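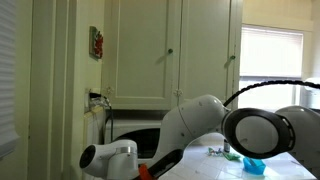

Guides > Kitchen > Countertop Microwaves > Collari > Placing and First Use

Section 4. Placing the oven and setting it up

Read this section before you plug in the oven.

4.1 Placing the oven

1. Clear and wipe the stretch of counter where the oven will stand. Crumbs under the feet can make it rock.
2. Set the oven on a flat, level surface with the control panel within easy reach.
3. Open the door to 90 degrees. Check that it swings freely and does not hit a faucet, a wall or a cord.
4. Leave 4 inches of open space above the top.

CAUTION: Lift the oven by its base. Do not carry it by the door.
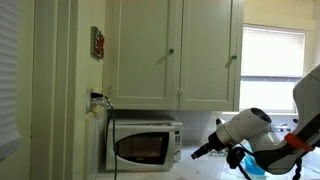

Can the oven stand near a sink?
Choose a spot where splashes won't reach the vents, the plug or the cord. If the counter is short, put the oven at the end farthest from the faucet.

4.2 Power

1. Plug the cord straight into a grounded wall outlet. Do not use an extension cord.
2. Run the cord where it won't get caught in the door.
3. Keep the cord away from the sink and from hot surfaces.

Note: If the breaker trips, move other heating appliances to a different circuit.
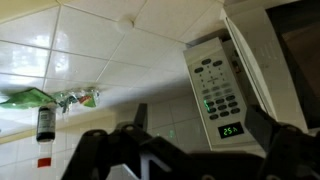 What should I do if I press the wrong key while setting the clock?
Press Stop once and start the clock setting over. Nothing is saved until you press Clock a second time.

4.3 First use

1. Open the door and take out all packing material.
2. Wipe the cavity with a damp cloth and dry it.
3. Put in the turntable, if your model has one.
4. Place a cup of water inside, close the door and heat for one minute.

CAUTION: Never start the oven empty.
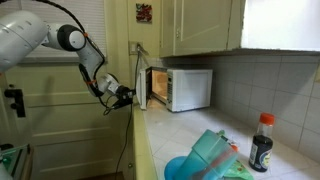 Ľubica Vaněk: I'd add a line to 4.3 about letting the door stand open for a while after wiping. Mine smelled of plastic until I left it that way one Saturday afternoon.

4.4 Care

Unplug the oven before cleaning the outside. Wipe the door seal with mild soap and water. Do not spray cleaner on the control panel.

Filed under: Small appliances, Setup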